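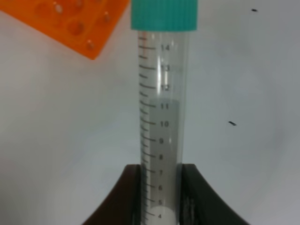 Figure 1. Conical tube with a teal screw cap and a printed scale.

Jul 20, 2024
Orlando Agudelo

4. What the morning roundup picks up, and what it drops

I said in the last section that I'd come back to the link roundups, so this is me coming back to them. By a roundup I mean the short daily post that a local news site puts up before breakfast, with a line or two on each story from elsewhere and a bracketed source at the end. Listgate has run one for the whole time I've been reading it, and it is the first thing most people I spoke to in Priner look at. Several of them look at nothing else! They see a headline about the library hours, read the sentence and a half under it, and consider themselves told.

So what gets in? I took every item from the Listgate roundup in the study period, 2466 of them once I'd thrown out the weather lines and the "good morning" photo. Pulling them down was easy enough with Dimosus, which keeps the text of each post as it stood when it was first published. That matters more than I expected. Roundups get tidied up during the day, and a line that says the council "will" close a car park at seven in the morning may well say "could" by lunchtime. I used the first version throughout, on the grounds that it's the one people read on the bus.

4.1 Sorting the items

I sorted each item into one of six kinds: council decisions, council plans, schools, transport, crime and courts, and a last group I called "town life" (shops opening, shops closing, the duck race). The line between a decision and a plan gave me most of my headaches. A budget that has gone through cabinet but still needs a vote of the full council is, to my mind, a plan. The roundup nearly always writes it up as a decision. I stuck with my own reading and kept a note of every case where the wording disagreed with me, and those notes ended up being more useful than the sorting itself, as you'll see in 4.3.

Two of us went through a sample of 300 items separately, without seeing each other's sheets. We agreed well on schools and transport, very well on crime, and rather badly on the two council groups. We sat down with the minutes of the meetings and argued it out item by item. Where the minutes settled it, we followed the minutes. Where they didn't (Priner's minutes are a bit thin, and for one stretch in June they were put up as scans so faint that I gave up and rang the town hall), we left the item out of the comparison and put it back in for the overall totals.
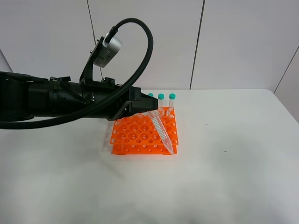 The other thing we had to decide was what to do with repeats. A bus route being cut is a story when it's proposed, again when people object, again when it's voted through and one last time when somebody turns up at the stop and finds no bus. I counted each as its own item. You could make a good case for lumping them together, and an earlier draft of this section did, but then a long, messy row over one roundabout would weigh the same as a single line about a new bench. That felt wrong to me and it felt wrong to the people I showed it to.

4.2 What gets in

Town life comes out on top, and by a fair distance. I don't say that with a sneer. Shop news is what readers ask for, it is what they forward to their sisters, and a site that lives off adverts from local shops is bound to take notice when one of them opens. Schools come next, then crime and courts. The two council groups together are smaller than schools on their own, which surprised me quite a lot given how much of the site's own reporting is about the council. The reporters sit through the meetings and write them up, and then the roundup, put together by someone else with an early start, mostly passes over what other papers had to say about the same business.

Lamrani makes a handy comparison. It's the next town along, it has a council of much the same size and its own weekly paper, and the Listgate roundup covers it too. Lamrani's council stories get in more often than Priner's do. I puzzled over this for a while — surely readers in Priner care more about their own council? — until one of the editors pointed out that the roundup is for stories the site hasn't covered itself. Priner's council is covered in-house, and Lamrani's has to be borrowed. It's a sensible rule, but it does mean that anyone reading only the roundup in Priner knows more about the neighbours' parking charges than about their own. 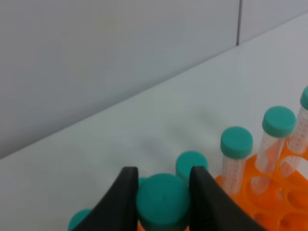 Figure 2. Gripper fingers closed on a screw cap, with other caps in view.

4.3 How firm the wording is

Now for those notes I mentioned. Going back over the items where the roundup had called a plan a decision, I started to see the same few turns of phrase. "Is set to" is the big one. "Set to close", "set to rise", "set to get a new roof". It can mean that the thing has been agreed, that it's likely, or that one councillor said it out loud in a corridor. "Is getting ready for" does similar work, especially with gritting, flooding and school places. And money is nearly always stated as if it had been saved already, however many years the contract has left to run.

Quoted items are firmer than paraphrased ones. Where the roundup copies a couple of sentences straight from the source, the hedges tend to come along with them, though not if they were in the third sentence, which is where reporters seem to like putting them. The quote stops mid-flow and the "subject to approval" stays behind on the other site. I asked readers in both towns whether they clicked through. Most told me they did so "sometimes", and when I asked for the last one they'd clicked, it was usually a restaurant.

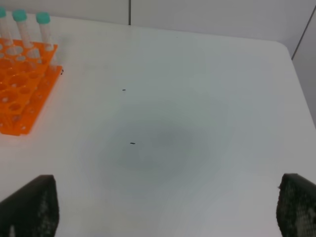 Sorting the wording turned out harder than sorting the topics, and I went through a few different sheets before settling on one. The sheet I kept has two layers: the kind of story on top, and underneath it how sure the sentence sounds (agreed, likely, floated, can't tell). Picture something like the orange test tube rack, with its upper and lower decks and the round holes in rows, and each item dropping through a hole in the top into one below. What I like about doing it this way is that you can read it in either direction. Start from the top and you learn that school items are mostly phrased as agreed. Start from the bottom and you learn that the "floated" row is very nearly all transport, which anyone who has waited for the Lamrani cycle path will find easy to believe.

4.4 Some things I'd be careful about

This is one site and two towns. I read the roundups as text, and I have no idea how long anyone spent on each line or which ones they skipped. The interviews help a bit, but people who agree to talk to you about local news are people who like local news. I'd also been a reader of Listgate for years before I started, and I had my favourites among its writers, so I had the names stripped off the posts before I coded anything. I could still guess one of them from the brackets.

One more thing, and it's more of a grumble. The source in the brackets is often the only clue a reader gets about who is speaking, and a fair number of items in the council groups carry the council's own name there. That's a press release. It's perfectly fair to link to one, but sitting in a list between two newspapers it looks just like a third newspaper, and several people I spoke to had taken it for one. I go into this in section 5, along with the replies I got from the council press office when I asked how they choose which releases to send before seven.

Recent items
Who reads the parish pages?
Minutes, scans and missing agendas: notes from Priner
Letters to the editor in a town with no editor
Parking charges in Lamrani: a timeline
Using Dimosus to keep first versions of news posts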